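Hakon extends household goods collection to Utov and Mangubat

Share this release | 2 shares | 0 comments

Household goods charity Hakon has opened its kitchenware collection to residents of Utov and Mangubat, following a trial which placed 772 boxes of cups, brushes and other small items with people moving into a first home.

The service began in June and runs from two sites. Residents may bring goods to either one between 9 am and 4 pm. Items are sorted, checked for cracks and sharp edges, and set aside for packing. Anything unfit for use is returned to the donor on the spot or sent for recycling, as the donor prefers.

During the trial, 94 households asked for cups and cleaning brushes before anything else on the request form. Hakon has therefore moved these to the top of its list of wanted items, ahead of pans and cutlery. Single cups are welcome and need not match. 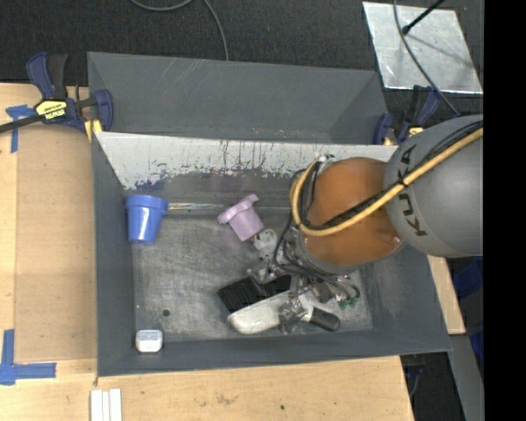

A blue cup, a pink cup and a brush in a grey bin.

"People tend to think of beds and cookers when they think of setting up a home," said Rhea Belmonte, director of Hakon. "Our request forms tell us that the small things are missing as well. A family may have a table and nothing to drink from. We are grateful to residents who have looked through their cupboards, and we ask others to do the same."

Packing is arranged with the storage firm Skuter, which has agreed to provide shelving and boxes for the coming year. Each box is made up from a household's own request form. Cups are wrapped singly, and brushes are packed apart from anything used for food or drink.

Tsehay Kassa, who manages collections at the Mangubat site, asked donors to wash and dry goods before bringing them in. "We can take far more in a morning when things arrive clean," she said. "Please also take out any newspaper, as it has to be removed before we can check for chips."

Hakon cannot accept electrical goods, knives or opened cleaning products. Large donations should be arranged with the site in advance.

Request forms are available at both sites and through local housing advisers.

ENDS

Contact: Hakon press office | © Hakon | Back to top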